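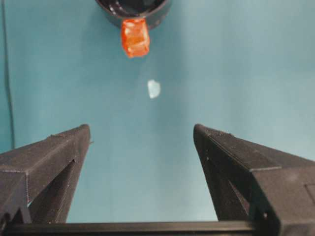 Orange piece by the black container, small white piece on the teal surface.

Bullora small pieces – README

Welcome, and thank you for taking the time to open this file before the folders. Bullora is a picture collection of small bright things being sorted on a tabletop: bits that are clear or half clear, crinkled or smooth, together with the containers they get sorted into. If you have ever tipped out a junk drawer and spent a happy evening deciding what goes with what, you already understand most of what we were after.

The whole thing grew out of a sorting table that Helmut Weidemann kept going in Flirnutport for his grandchildren, and later for anybody else's who came by. He had jars and jars of odds and ends, and a great fondness for anything that let the light through. Ashton Katene did the labeling and wrote most of these notes, with Helmut reading over them and putting things back in that had been taken out.

What's inside

There are 218 pictures in 16 folders, one folder for each sorting session. Sessions vary a good deal in length, so please don't expect the folders to be the same size. Folder 9 is tiny. Each folder has a plain text file called notes.txt with one line per picture, and a second file called pieces.txt that lists the labels used in that session.

How the labels work

We label by look. "Orange, see-through, crinkled" is a perfectly good label here, and "candy" is only used when the person sorting wrote it down at the time. A lot of wrapped sweets and folded bits of plastic look very much alike from above, and we went back and forth on this for most of February before settling it. The same goes for the pale pieces: chips, beads and slivers all go under "small white" unless the session notes say more.

Containers are labeled by color and rough shape. If only part of one shows, it still gets its label, with the word "part" after it. Color names come from a short list taped up beside the table – teal counts as its own color and is never filed under blue or green, which Helmut felt strongly about.

Things to know before you use it

Lighting was whatever the day offered, so the same tabletop can look quite pale in one picture and a good bit deeper in the next. Around 80 of the labels were checked by a second person, and those have a small "c" at the end of the line. The others have been read through once, and we are sure a few slips are still in there.

Folders 3 and 4 overlap by 2 pictures. We know! They were left that way so that older copies would still match up.

Getting a copy, and sending fixes

The current version lives on Hostska, with a spare copy kept by our friends at Radonjić. Please use the Hostska one if you can, as the spare tends to run a version behind. Corrections are very welcome. Send the folder number, the line from notes.txt and what you think it ought to say, and Ashton will get to it, usually in the evening after supper.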